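Who passed the pavement?

Asnakech Tefera has spent most of her working life reading test reports, and she does not think much of the ones she gets about delivery robots.

"They send me a number," she says. "It drove 289 simulated routes and hit no one. Fine. Who were the people it didn't hit? What were they doing?"

Tefera reviews safety claims for Ranside, a small firm that councils hire when someone wants to put machines on their footpaths. In April she was handed the case for Wusarari, a six-wheeled courier built by Horico. Most of the evidence came from simulation. Her complaint is that the draft code of practice everyone now quotes asks for "a representative range of pedestrians" and leaves it there.

I asked whether that was such a bad rule. It sounds sensible enough.

"It sounds sensible because it doesn't say anything. I can meet it with a man walking in a straight line in good weather. Most of them do."

She turned her laptop round to show me the sort of thing she means: a rendered street in bright sun, with a police officer in a white cap walking away up a wide pavement, a hydrant near the kerb and hardly anyone else about.
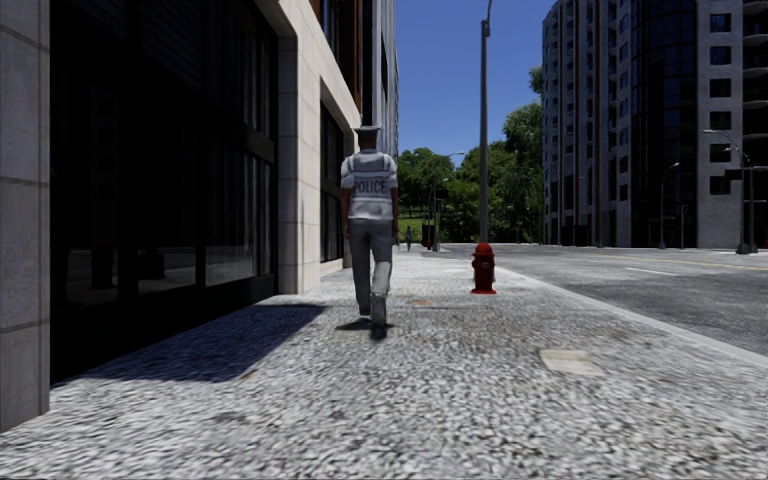

What she wants written down

Her own list is short. Every simulated test should say how many of its routes had more than one person near the robot. It should give the light, the surface and the weather. Uniformed people should be tested giving orders as well as walking, and if the robot can't follow an order, the report should say so. A share of the runs – she suggests 70 out of every 200 – should be repeated on a real street, chosen by somebody the maker doesn't pay.

Upendo Biwott, who runs testing at Horico, thinks this is too much. "We can do things in simulation we would never be allowed to do with a child and a real kerb," he told me. "If you make the real runs that expensive, small companies will just stop testing the odd cases."

Tefera has heard this before. "Then show me the odd cases. I went through the Wusarari file and found 57 routes with a hard shadow across the path. Good, I was pleased. Not one with a pushchair."

Biwott says pushchairs are in the next release. He did not give me a date.

I came away less sure than either of them. A standard that names every hazard will be out of date by the time it is printed, and Tefera admits hers would need redoing each year. She hasn't worked out who would pay for that. Ranside would like the job, of course, and I said so.

"Somebody else can have it," she said. "I'd still want to read the file."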